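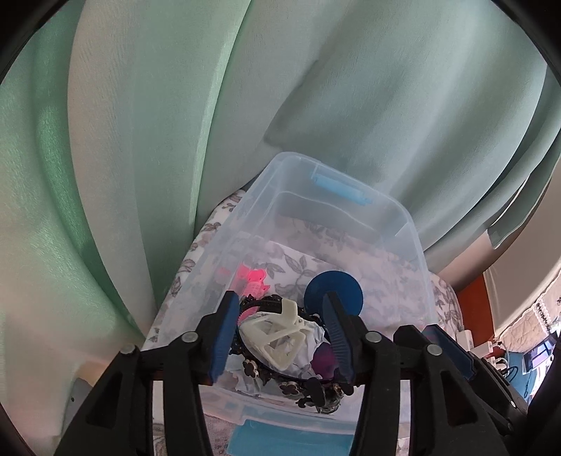

Figure 3. A clear latched bin on a printed bedspread, holding a crumpled pale-blue bag, a black headband with flower ornaments, a white triangular bracket and other small things.

4.2 The bin as a category

Every household in the Riltbridge survey had at least one container that its owners could not name. Kitchen drawers had names, sometimes rude ones. Toolboxes were toolboxes. But when we asked people what the clear bin was for, we got a pause, then "stuff," then a longer pause while the respondent looked inside to check.

We call these residual bins, following Benítez, who meant something more dignified by the phrase. Across 148 homes we logged 2,594 objects kept in them. Our coding sheet began with 11 categories and the firm belief that 11 would do. Hair accessories went in well, as did stationery. The trouble started with things like the bracket in Figure 3, a cream-white 3D-printed triangle lying in the same heap as a pinkish hair clip and a headband. It is hardware by shape and jewelry by address.

Two coders working apart agreed on most hair items and on almost none of the plastic parts. One had filed every bracket under "repair, intended." The other preferred "repair, abandoned." After a discussion that ran past lunch we merged the two codes, to the relief of the second coder, who had been losing.

Share this article | 14 shares | 3 comments

4.3 Bags inside bins

Ukura's work on hall closets treats the plastic bag as packing material, to be left out of any count. We followed this rule for the first 600 objects and then gave it up. In a residual bin a bag may be wrapping something, may have wrapped something once, or may have been put there by a person who was holding a bag and saw a bin. A crumpled one sitting under and around other items, as in Figure 3, could be any of the three. We now count bags as objects in their own right, which raised our totals and did nothing for our opinion of the species.

4.4 Where the sorting happens

The questionnaire assumed a table. Most respondents sorted on the bed, and the later version of the form, revised in September, has a box for it. A bed is wide, soft and forgiving of dropped beads. It also has to be slept in, so the job comes with a deadline. Respondents at the Garwood site who began in the evening reported putting everything back in the bin at bedtime in much the order it had come out. We recorded these sessions as complete, as did the respondents.

Clear walls were widely given as the reason for buying the bin in the first place. Owners expected to see what they had. What a clear wall shows best is whatever has ended up against it, and people searching for an item in the middle of the pile still had to dig.

We use cookies to improve your reading experience. Accept | Manage settings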